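Dukevine House meeting, 2024-02-18, kitchen table, notes by me again

We started late because the kettle was on, and I'm fine with that. All of us made it down in the end, even the top floor.

First up was the laundry pile, which took most of the meeting. We agreed that clean clothes can't live on the spare room bed any longer. Our guest from Illudov comes in March and would like to sleep in it! The plan is that everybody folds their own things by Sunday night, and whatever is left goes in the hall closet, no hard feelings. I asked for knits to be folded flat and kept off hangers (my gray cardigan now has shoulders like a coat rack).
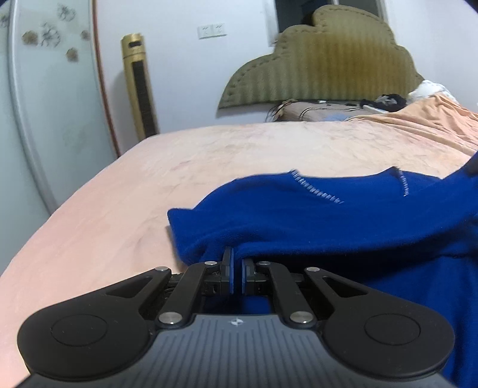
Sleeves were a bigger topic than I expected. Two of us fold them in across the back first, the rest just roll the whole thing up and hope. We tried to vote and got a tie, so do it your way, but please don't stuff anything in a ball.

Next, the closet. It has 4 shelves and we're giving one to sheets and towels. The Kazlauskienė boxes on the bottom shelf stay put until someone comes for them. I said I'd write again and I will, I promise.

Money: the house jar has 93 dollars in it. The Dirkunstead shop wants 188 for the drying rack we liked, so we're short and will look at it again next time. Somebody suggested a rope in the yard. I'm for it, but it did rain through most of last spring...

Small things: the spare room window sticks, lift it and then push. Lint goes in the trash, never the sink. Whoever has the good iron, please put it back.

Next meeting in March, same table. I'll bring the lemon cake.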